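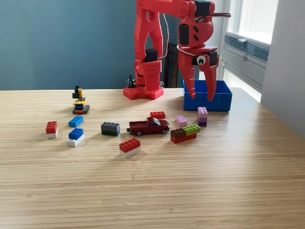 El café con el estómago vacío me da acidez — lo noto casi 20 minutos después de la primera taza.

Mi médica me recomendó desayunar antes. Ahora como pan con un poco de queso.
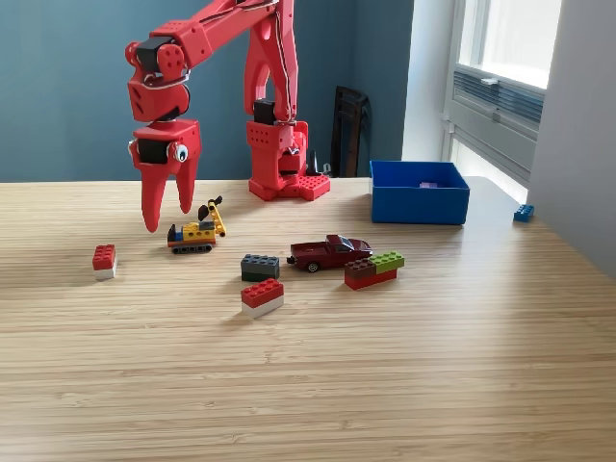

El ojo pegado al lado de la pinza.

También cambié a una taza pequeña, de 200 ml. Con leche me cae mejor que solo.

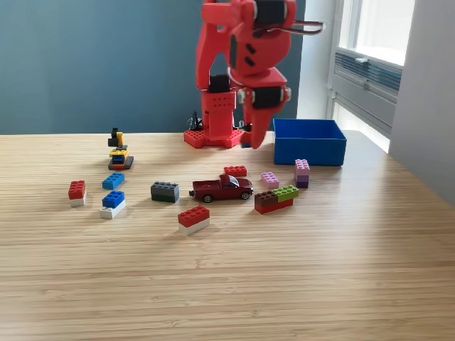

Brazo rojo, mesa de madera clara.

Después de las cuatro de la tarde no tomo más, porque duermo mal.

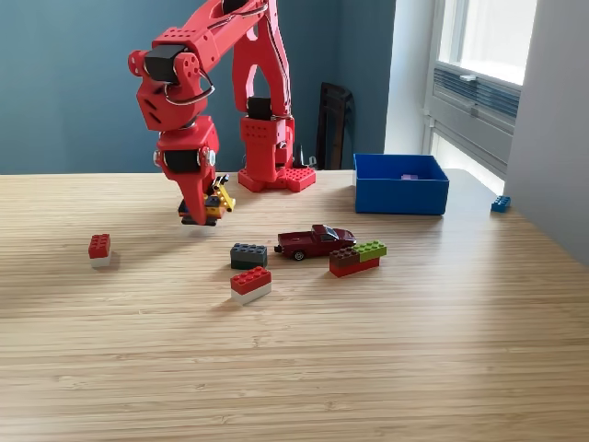 ¿A alguien le pasa lo mismo con el descafeinado?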